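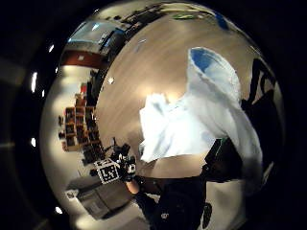
Dusport Community Choir
Minutes of the autumn members' meeting

Held in the upstairs room at Nassar Hall, October, after rehearsal
In the chair: Hala Hakim
Present: 19 members, and the musical director
Minutes taken by the secretary

1. Apologies and minutes of the last meeting

Apologies were received from the librarian and from several of the second altos, who had gone down with the same cold.

The minutes of the summer meeting were agreed with one correction. Under item 4, "the piano was tuned" should read "the piano is to be tuned". It has still not been done. The secretary will ring the tuner again and ask for a morning visit, as the hall is let to the dance class in the afternoons.

2. Matters arising

The key to the music cupboard has been found in the kitchen drawer. A second key has been cut and is kept by the secretary.

The hall has agreed to our storing the folding risers under the stage, provided they are stacked flat and the route to the side door is left clear. The tenors have moved most of them. The two with split edges were left behind the curtain and need repair before anyone stands on them.

The sign on the front door giving the old rehearsal time has been taken down.

3. Money

The accounts to the end of September were passed round. The balance is lower than this time last year. Most of the difference is the hire of orchestral parts in the spring and a rise in the hall charge.

Subscriptions were discussed at some length. One view was that they should go up now so that the winter concert is not relied on to fill the gap. Others felt that a mid-year rise would be unfair to people who had joined in September on the present terms. It was agreed to leave subscriptions as they are until the annual meeting and to bring a proposal then, with a lower rate for anyone who asks for it. No one will be asked to give a reason.

Members who have not yet paid for this term should do so by the end of the month. Cash in an envelope is fine but please write your name on it.

4. Winter concert

The musical director confirmed the programme. The first half will be the carol settings already in rehearsal and the Dusport shanty arrangement. The second half will be the longer winter sequence, with readings between the movements. The French piece has been dropped. There were some objections to this, chiefly from the sopranos, and it will be looked at again for the spring.

Doors will open at 5 and the choir should be in the hall an hour before that for a warm-up. Refreshments will be served in the interval only — last year people were still queuing for tea when the second half began, so the hatch will close when the bell goes.

Tickets will go on sale at the bookshop and at the hall office. Children free. The wording of the poster was agreed after "festive" was taken out of the second line. Posters need to be collected at rehearsal and put up by members along their own streets.

A member asked whether the concert could be recorded. The musical director had no objection but said that the permission of the publishers would be needed for two of the settings. She will find out what it costs.

5. Visit to Waren

The choir at Waren has invited us to sing in a joint concert in the spring. They would provide supper and beds in members' homes for one night. Our part of the programme would be no more than half an hour.

The coach is the main expense. A quotation of £900 has been received from Timico Coaches for the return journey, with the driver's overnight stay included. Hala Hakim said this was fair for the distance but that it only makes sense if enough people go. It was agreed that we would need at least 18 firm names before booking. A list was put on the table at the end of the meeting and will stay there at rehearsals until the half-term break.

Partners may come if there are seats left. Choir members have first call.

There was a question about whether the piece sung jointly should be learnt in English or in the original. The musical director would like the original and will make a recording of the pronunciation for people to practise with at home. The basses asked for this to be slow.

6. Concert dress

It was agreed to keep to plain white tops with black trousers or a long black skirt. Cream is not to be counted as white. Several members said that their tops had gone grey and asked if the choir might buy a batch together. The secretary will get a price. Scarves are to be left off this year, as the colours no longer match.

Folders must be black. The choir has spares for anyone without one — please ask before the day of the concert.

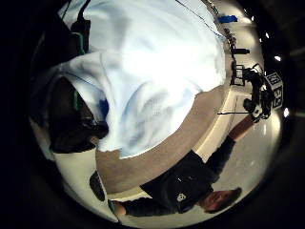
7. Music library

The librarian had sent a short report. Five copies of the carol book are missing and she would like members to look at home, including those who think they have already looked. Pencil markings should be rubbed out before music is handed back.

8. Any other business

The heating in the upstairs room was raised again. Hala Hakim will write to the hall manager.

It was asked whether latecomers could use the back stairs and not the door beside the piano. Agreed.

9. Next meeting

The annual meeting will be held after the Waren visit, or in early spring if the visit does not go ahead. Items for the agenda to the secretary, in writing please.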